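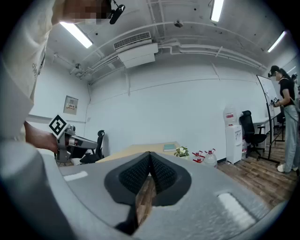 Slide 1
Good afternoon. I'm Bianca Sima, from the office services side at Illik. Consuelo Castaño will take the part on budgets after the break. I have 40 minutes, so questions at the end please.

Slide 2
The Itham rooms. We took over 2,284 square feet in July and 1,454 of that is work space. The rest is hallway and storage. Plain white walls, tube lights, pipes left showing on the ceiling. We didn't change any of that.
Mention the electrical panel — keep chairs and boxes away from it.

Slide 3
Tables. One job per table. Before you start, take off everything you don't need, then put back what stays.
A plant and a book are fine. Pick the plant up to wipe under it, don't slide it. Pots scratch light wood.

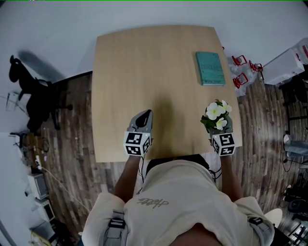 Square table with the white-flowered plant and the teal book.

Slide 4
Floors and cables. Show of hands: who has a power strip on the floor at work? Wait for it.
Cables go along the wall where they can. At the Lungu building we spent about 5 hours on this and it was the best use of the week. Loose loops between wall and table are the first thing to fix.

Slide 5
Chairs. Rolling chairs go back against the wall at the end of the day. Clivadska does the floors in the evening and they work around whatever is left out.
Hand over to Consuelo. Sign-up sheet is by the door.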